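How to Clear a Shared Table After a Coffee Break

A table that several people use fills up fast with cups and food wrappers. Clearing it takes four minutes if the bin and tray are already in place. These steps are for a plain white table, but any smooth top will do.

Put a tray at one end for things that stay, and a large open bin at the other end for trash.
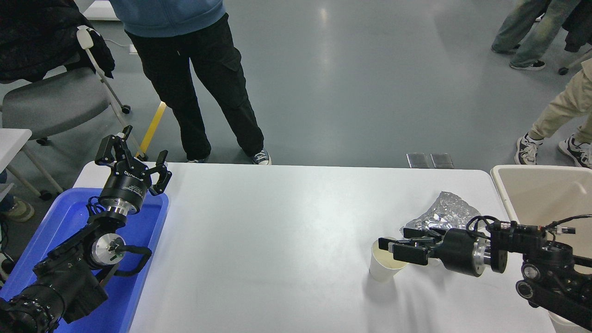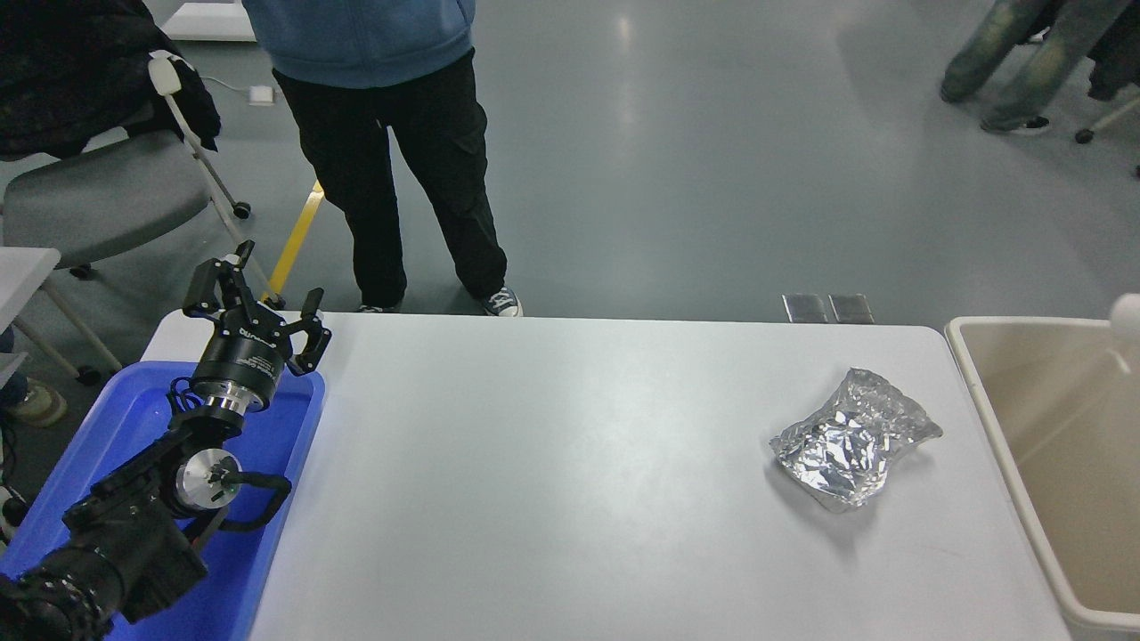
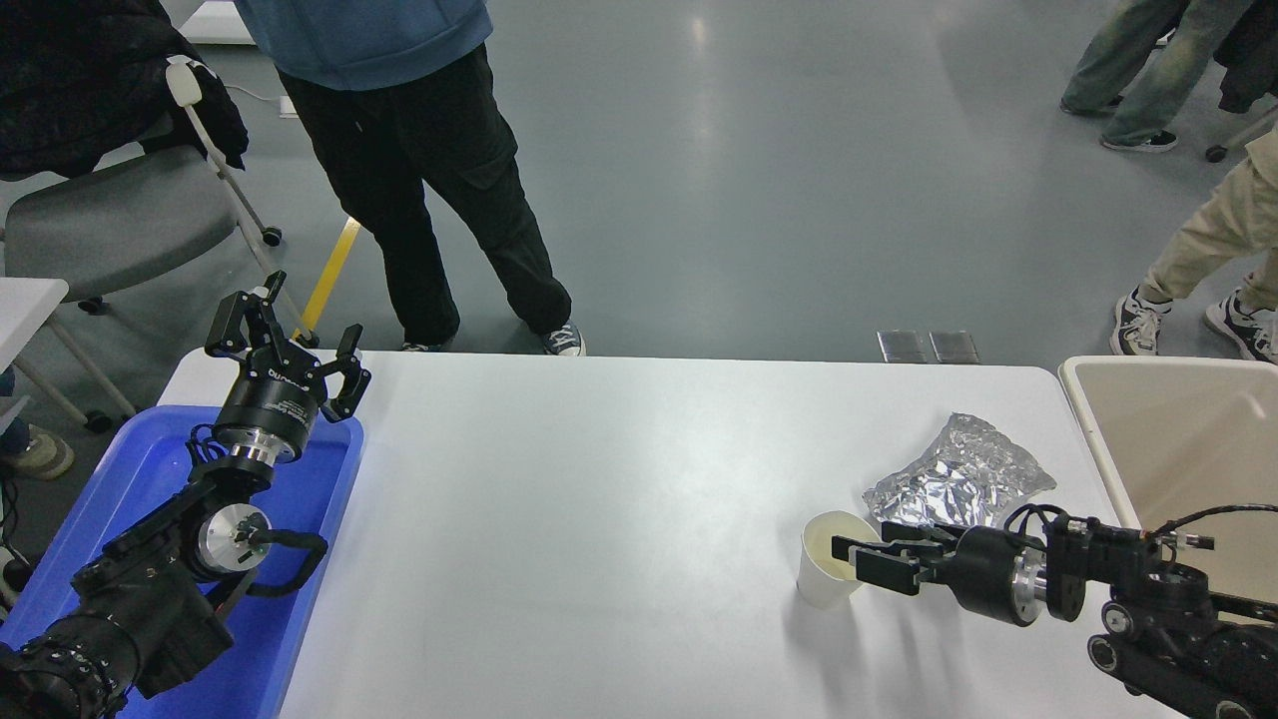 1. Start with the cups. Look inside each one before you lift it. If there is liquid left, carry it to the sink and pour it out. Hold paper cups low on the side and don't squeeze.

2. Pick up the foil next. Open it over the bin to check for leftover food, then press it into a ball. Clean foil can go with the metal recycling in many towns. Greasy foil goes in the trash.

3. Move pens, keys and anything else worth keeping to the tray. Don't sort them yet.

4. Wipe the top with a damp cloth, working from the tray end toward the bin. Go over the edges and rounded corners twice. Coffee rings that have dried need a drop of dish soap and a minute to soak.

5. Dry with a second cloth. White tops show streaks.

6. Push the chairs in and take any jackets to the hooks.

Empty the bin at the end of the day if there was food in it. Naledi Coetzee wrote in to say she lines hers with newspaper under the bag, and that works well for leaks. Change the paper when you change the bag.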